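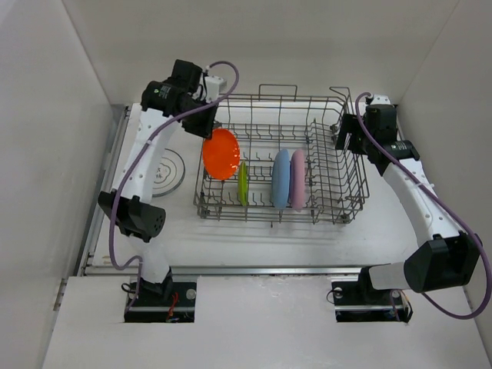 Four plates in a wire dish rack

How do small film festivals decide what gets an award?

Posted in Film & TV > Festivals and Awards

Our short is in competition at the Grarkley Short Film Festival in June and I'm trying to work out how the winners are picked before I spend money on a train ticket and a decent shirt. The film is called Lobo. It runs just under the limit and has no wolves in it, which people keep asking about.

The website says there are 2 main prizes, Best Short and the Audience Award, plus "special mentions at the discretion of the jury." It doesn't say who the jury is, or how the audience votes, or whether the audience has to have seen all the films first. The email we got said 581 films were submitted, and then the next paragraph asked if we'd like to buy a table at the awards dinner. I don't know if those two paragraphs are related.

So: does buying a table help? Does turning up help? And if we get a nomination but no prize, can we put the little leaves on the poster?

fadetogray_again

---

reelslow

I pre-screened for a festival about that size (Musstead, two years running, paid in tote bags) so I can tell you how it went there. Grarkley may do it differently.

First pass is screeners like me. Each film got watched by two people and scored out of ten. If we were far apart, a third person watched it and usually sided with whoever had written more. We were told to watch everything to the end. I did. I can't speak for the others, but one set of notes said "strong ending" about a film whose ending was a technical fault.

The programmer then took the top group and built the screenings out of it. This is the stage where good films get dropped for dull reasons. If there are already five films about a grieving father repairing a boat, the sixth one has to be very good, and a bright silly four-minute thing gets in ahead of it just so people don't leave.

The jury only sees what's in competition. Ours was three people, they had lunch together on the last day and came back with a list. Best Short was quick. The special mentions took the whole dessert course, and I believe they exist so that each juror goes home having won something too.

On the table: I never saw it make a difference. The jury didn't know who had bought one, and the dinner was run by a different bunch who didn't know who had made which film. Buy a table if you want dinner. Turning up does help with the audience vote, though. A director who does a Q&A and is halfway pleasant will pick up votes from people who had forgotten the film by the time the lights came up.

Leaves: you are "Official Selection" now, so use those. Don't make your own "Nominee" laurels unless the festival publishes a list of nominees. Ask them for the file. They'll have one, and it will be slightly the wrong shape for your poster.

---

popcornceiling

its all who you know. my cousins film lost to one by a guy who worked at the venue. the venue!! also the sound was bad in his

---

matinee_only

Adding to the above for the audience award, as someone who only ever goes as audience.

At Fandcombe you get a slip of paper on the way in and tear it next to a number from one to five. They average it, so a small room that loves you beats a big room that quite likes you. The year I paid attention, the winner had played in the side room on a Thursday at 11 in the morning and the film everyone was talking about had filled the main theater, all 300 seats, and come in behind it. The other system is one vote per person on an app, and in that case the winner is whoever has the largest family. Email and ask which one Grarkley uses. It's a normal thing to ask and they won't hold it against you.

I'd go. Dinner optional. Wear the shirt, and have an answer ready about the wolves.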